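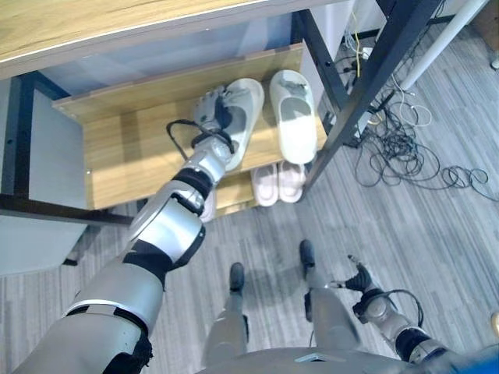 Which software in the Clustside stack decides when the fingers should close?
The grasp planner decides, on the basis of the hand pose and the joint readings it receives from the perception and control modules. The operator may interrupt it at any moment, and an interruption always takes priority.

Clustside: control and perception software for two-handed household tasks

Maintained by the Surkley laboratory. Release name: Magyar.

Scope

Clustside covers the path from head camera input to joint commands for a humanoid with two multi-fingered hands. It includes a perception module, a grasp planner, a whole-body controller and a replay tool for recorded episodes. Walking is handled by a separate package, Jonerow, and must be installed first. The two packages exchange messages on a shared bus; neither will start if the other reports a different message version.

Contents of the accompanying data

The release contains 3675 episodes, of which 341 are reserved for evaluation and should not be used for training. Episodes are grouped into 13 task families. The footwear family concerns slippers kept on low shelving, including picking up one slipper by the toe end while its partner stays on the shelf. Each episode holds the head camera stream, joint positions for both arms and hands, and the commands sent by the controller. Sound is not recorded.

Perception

The perception module proposes grasp points from a single head view. Pairs are treated as two separate objects, with a link between them that the planner may use or ignore. Soft items are given a wider margin than rigid ones — the margin is set per task family in the configuration folder. White items on pale wood have a separate set of thresholds, kept in the footwear settings.

Control

Arm commands are issued by the whole-body controller, which also holds the stance while the robot reaches low. Either arm may be set to passive. A passive arm keeps its last posture and takes no part in planning, although it is still checked for contact with the furniture and with the legs. The wrist cables are modelled as a fixed ring about each forearm. Users who have routed their cables differently should edit the body model before running any reach below desk height.

Replay

The replay tool reads an episode and shows the planned and recorded joint positions together. It keeps up to 2000 steps in memory; longer episodes are loaded in parts. Replay on hardware is disabled by default and requires the operator switch to be held.

Known limitations

Cables lying on the floor are not segmented and do not appear in the obstacle map. Shelf lips lower than the sensor margin may be merged with the board. Left and right slippers of one pair are sometimes given the same label, and the labels were not corrected by hand in this release.

Changes to the message format are listed in the change log, together with the matching Jonerow version.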